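关于我们

首页 > 机构概况

Trodska 立法追踪室是一家从事言论、集会与象征性表达相关立法监测的独立研究机构。本室逐日收集议会文件、法院裁判和行政机关公开征求意见稿，整理为结构化条目，供编辑部、高校法学院及律师事务所检索。本室不接受政党捐款，不为任何法案站台，也不提供个案法律意见。

工作范围

监测对象分为4类：一、涉及公共集会许可与路线限制的法案及修正案；二、涉及旗帜、徽章、标语等象征物使用的条款；三、选举期间政治广告的披露义务；四、法院就前述事项作出的判决、裁定及附带意见。地方性法规只在上级立法机关启动审查后才列入。

条目自首次公开文本起建立，此后每出现一个新版本即追加一条记录，旧版本不覆盖。每条记录包含文本来源、版本号、程序阶段、条文差异和引用关系五个字段。程序阶段按“提出、委员会、全体表决、公布、生效、失效”标注，撤回与届满未议分别编码，不合并统计。

编辑流程

原始文本由采集程序抓取后进入 Florell 比对系统，系统按条、款、项三级切分，标出增删和移位。移位不计为修改，但保留原位置索引。比对结果由两名编辑分别核对，意见不一致时交第三名编辑裁定，裁定理由写入内部注记，订阅机构可申请查阅。

公开演说、社交媒体发文和采访中提出的立法主张，在形成书面文本之前不建立条目，只登记于“动议前言论”附表，注明发表时间、场合与原文出处。附表不对主张的可行性作评价；如该主张与现行判例冲突，则列出判例编号及相关段落。

更正规则

读者指出的错误在3个工作日内答复。属于文字错误的，直接修改并在条目末尾标注；属于程序阶段或法律效力判断错误的，保留原表述，另起一行写明更正内容。已被外部引用的条目，更正时同步通知引用方。匿名来信照常受理，但需附可核对的文本链接或公报页码。

沿革与组织

本室前身是 Ghoneim 出版社的议会记录部，负责编印纸质索引。出版社停止纸质索引业务后，该部门独立注册，保留了原有的编号体系，因此早期条目的编号中仍带有卷次。目前全职人员15名，分属采集、编辑、技术三组。编辑组成员不得同时在候选人办公室、游说机构或政党下属基金会任职，离任后的限制期按聘用合同执行。

经费来自机构订阅费和 Kirnness 基金的运营拨款。拨款协议全文可在“财务公开”栏目下载，其中明确基金不参与选题，也不在发布前审阅内容。年度收支表于次年1月发布。

使用与引用

目前有100多家机构订阅完整数据。未订阅的读者可免费查阅条目摘要、程序阶段和更正记录，条文差异表须登录后查看。引用时请注明条目编号、版本号和访问日期。批量下载请使用数据接口，不要对网页作高频抓取；超出限额的请求会被暂时拒绝，次日零时恢复。

摘要可转载，不得删改程序阶段标注。条文差异表属于汇编成果，转载前须取得书面许可。法案和裁判文书原文不在本室权利主张范围之内。

联系方式

更正意见、订阅咨询和媒体查询请分别通过“联系我们”页面的对应表单提交。求职申请只在公布职位期间受理，请勿投递至更正表单。

本页最近修订：2026年5月25日 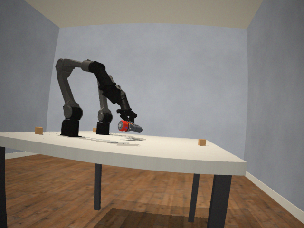 修订前的页面文本存于“历史版本”栏目，按修订日期倒序排列，编号规则与条目版本号一致。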